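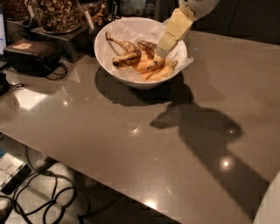 Comprei a taça de restos da Trutby em outubro, depois de meses a guardar cascas num saco pendurado no puxador do armário. Já devia ter aprendido a desconfiar de qualquer coisa que se venda como "solução para a bancada". A ideia é simples e a marca cobra por ela como se fosse complicada: uma taça branca de aba larga, um maço de folhas de papel para forrar e um folheto que promete o fim das viagens ao balde do lixo. Forra-se a taça, atira-se lá para dentro o que sobra da fruta e dos legumes, e no fim do dia pega-se nas pontas do papel e vai tudo para o composto. Com cascas de banana, das bem pintadas de castanho e preto, o papel fica amarrotado no fundo e com os bicos a espreitar por cima da aba, e esse é o aspecto que a coisa tem no uso de todos os dias. No folheto o forro assenta como um guardanapo de hotel. Cá em casa nunca assentou.

Comecemos pelo preço, porque foi o que me fez escrever isto. O conjunto com a taça e 100 folhas custa o que custa uma saladeira decente, e uma saladeira serve também para salada. As recargas vendem-se em pacotes de 400, o que parece generoso até se perceber que se gasta mais papel do que a marca dá a entender. O folheto fala numa folha por dia. Numa casa onde se come fruta ao pequeno-almoço e se faz sopa à noite, uma folha por dia é optimismo. Borras de café, por exemplo, pedem duas, uma por cima da outra, ou então pedem que se pegue no embrulho com muita fé.

A taça em si não tem grandes defeitos. É redonda, branca, estável, e a aba larga faz jeito para quem descasca depressa e aponta mal. Raspar a tábua com a faca por cima dela é cómodo e cai menos coisa ao lado do que caía no saco. Lavo-a na máquina desde o primeiro dia e continua igual. Fiquei à espera de manchas de beterraba e de açafrão e ainda não apareceram. Dou-lhe isso sem reservas.

O que me custa a engolir é a abertura. Uma taça tão aberta ocupa muita bancada para o pouco que leva. Cascas de banana são volumosas, não se deixam dobrar, e ao fim de uma dúzia de coisas a pilha já passa a borda. Cascas de laranja fazem o mesmo. Cascas de batata portam-se bem, como em qualquer recipiente do mundo. Quem cozinha para quatro ou mais pessoas vai acabar por esvaziar a taça a meio do jantar, e a promessa de uma única viagem ao composto fica-se pelo folheto.

E depois não há tampa. A Trutby vende uma à parte, que eu não comprei por teimosia e porque achei o preço indecente. Sem tampa, no tempo quente, é preciso contar com as mosquinhas da fruta. Em outubro ainda as tive durante uma semana inteira. Passaram quando comecei a despejar a taça logo a seguir ao almoço em vez de esperar pela noite, o que também teria resultado com o saco do puxador. Pus um prato por cima durante uns dias, e funcionou tão bem que me perguntei para que serve a tampa oficial.

Quanto ao papel: é branco, sem impressão, e diz a embalagem que se pode compostar inteiro. No meu compostor, que é um caixote ao fundo do quintal sem grandes cuidados, as folhas desaparecem mais devagar do que as cascas que levavam dentro. Rasgadas em tiras vão melhor. Mas se tenho de as rasgar à mão, com restos agarrados, já perdi o sossego que paguei. Com coisas secas aguentam bem. Com tomate maduro, melão ou borras ainda a pingar, o fundo amolece ao fim de umas horas e convém pôr a mão por baixo quando se levanta o embrulho. Aprendi num domingo de manhã, de pijama, a meio caminho entre a cozinha e o quintal.

O tamanho da folha também podia ser outro. É quadrada, a taça é redonda, e sobram sempre cantos de fora. Há quem goste, porque são as pegas. Eu acho que apanham salpicos do lava-loiça e que dão à bancada um ar de merenda por arrumar. Experimentei dobrá-los para dentro: abrem sozinhos. Experimentei molhar a aba para o papel colar: cola, e depois rasga quando se puxa. Acabei por deixar os bicos onde eles querem ficar.

Para comparar, usei durante umas semanas o balde da Firkard, que a minha irmã tinha parado na despensa. É mais feio, é alto, tem tampa e leva muito mais. Em cima de uma bancada clara ou escura faz sempre figura de balde. Ocupa menos espaço de lado e fecha, e com isso resolve as duas queixas principais que tenho da Trutby. Em troca, é difícil acertar lá dentro com a tábua, e lavar o fundo exige uma escova comprida e alguma paciência. A tampa ganha uma película por dentro que é preciso esfregar. Se cozinhasse todos os dias para muita gente, ficava com o balde e não pensava mais no assunto.

Também experimentei o mais barato de tudo, que é a saladeira velha lá de casa forrada com papel de cozinha. Fica pior do que com o papel da Trutby, mas não muito pior. O papel de cozinha desfaz-se mais depressa com coisas molhadas e é curto para uma taça grande, de modo que são precisas duas folhas cruzadas. Papel de embrulho da padaria, guardado e alisado, portou-se melhor do que os dois e não custou nada. Foi aqui que comecei a fazer contas e a aborrecer-me.

Li algumas opiniões na página da loja antes de comprar e quase todas falavam de como a taça é bonita. É verdade que é. Numa bancada polida, daquelas em que as luzes do tecto ficam todas espelhadas, o branco sobressai e parece loiça de servir. O problema de parecer loiça de servir é que as visitas a tratam como tal. Já me puseram lá nozes.

Sobre a embalagem, duas linhas: vem numa caixa bem maior do que o necessário, com a taça apertada entre cartões, e chegou inteira. O folheto traz instruções em quatro línguas para explicar como se põe um papel dentro de uma taça. As portuguesas têm um erro logo na segunda frase. O apoio ao cliente respondeu-me depressa quando perguntei se vendiam folhas redondas. Não vendem.

Para quem serve, então? Para uma ou duas pessoas que comem bastante fruta, têm bancada de sobra e não se importam de despejar a taça todos os dias. Quem vive num apartamento sem varanda e só leva os restos ao contentor de dois em dois dias devia procurar uma coisa com tampa. Quem já tem uma taça larga no armário pode forrá-la com o papel que tiver à mão e adiar a compra até se fartar.

Eu fiquei com ela. Usa-se sem pensar, está sempre ali ao lado da tábua, e as cascas vão lá parar em vez de ficarem espalhadas à volta do lava-loiça. As folhas originais vão acabar e não tenciono encomendar a recarga. O papel da padaria tem-se aguentado e há uma gaveta cheia dele.

Pontos a favor: boa base, aba larga que apanha o que se raspa da tábua, vai à máquina sem ficar marcada.
Pontos contra: sem tampa incluída, enche depressa, papel fraco com restos molhados, recargas caras.
Nota: três em cinco, e seriam três e meio se a tampa viesse na caixa.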